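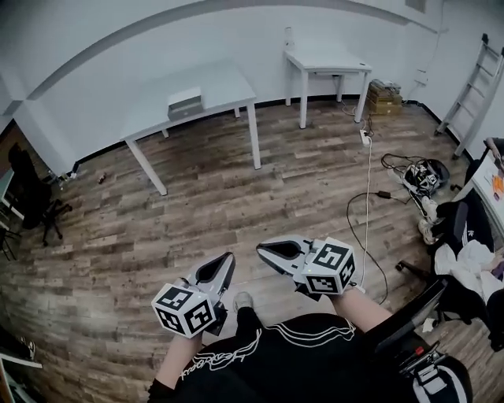
How much clear floor should there be before the tables are moved?

Enough to carry a table flat and turn it once without lifting it over anything. In most rooms a clear strip a little wider than the longest table will do.

Section 4: Laying out the room

This section covers the floor, the white tables, the chairs and the power lead. Unpacking is dealt with in Section 3, and the Wutinex shelf unit has its own leaflet.

4.1 Clearing the floor

1. Move stacked cardboard boxes against a wall. Put the heaviest at the bottom and keep the stack below shoulder height.
2. Flatten the boxes you have finished with. Keep the ones marked for return to Nassar, with their inner trays.
3. Gather straps and small equipment into one place, away from the door.
4. Sweep the floor. Grit under a table leg will mark wood-look planks, and the scratches cannot be polished out.

Note: If the floor has been mopped, wait until it is fully dry before fitting the felt pads. The adhesive does not hold on a damp foot.

4.2 Placing the tables

The Plirnex table comes in two sizes. Both have four fixed legs and a white top. The larger one goes in first.

1. Fit a felt pad to the foot of each leg.
2. With one person at each end, carry the larger table to its wall. Do not drag it – the legs are slender and the corner bolts will work loose.
3. Set it down with a gap of 100 mm between the back edge and the wall, so that leads can pass behind.
4. Place the smaller table against the back wall in the same way.
5. Press down lightly on each corner in turn. If the table rocks, turn the adjuster on the short leg anticlockwise until it stands firm.
6. Tighten the corner bolts with the key supplied (part 442). Stop when you feel firm resistance.

Caution: Do not sit or stand on either table. Do not stack one on top of the other, even for a short time.

4.3 Putting things on the tables

Heavy boxes and cases belong on the larger table, set back from the front edge. Bottles should stand upright with the cap on. Wipe up spills straight away with a dry cloth. For dried marks use warm water and a little washing-up liquid. Cleaning sprays containing bleach will turn the top yellow.

4.4 Running the power lead

1. Lay the power strip on the floor close to the wall socket.
2. Run leads along the wall wherever they will reach.
3. If a lead has to cross the open floor, unroll it fully, lay it flat and cover it with the Ollach cable strip (part 276).
4. Take up any loose loops and fasten them with a hook-and-loop tie.
5. Switch on at the wall last.

Caution: A loop of cable on the floor is a trip hazard, and black cable is hard to see on a dark plank. Do not run chair castors over any lead. Never plug one power strip into another.

4.5 Chairs

Bring the office chairs in once the leads are down. Set the seat so that the armrests pass under the table top. Clear the seat before you move a chair, as small items slide off when it turns. Wear closed shoes until the room is finished.

4.6 Check after the first week

Go over the corner bolts again, and look at the pads for wear. Replacement pads come in packs with the spare key and can be ordered from Marjatta Manninen at the parts desk. Give the table size and the part number when ordering. Pads from sets supplied before February are a different diameter and will not fit the present foot.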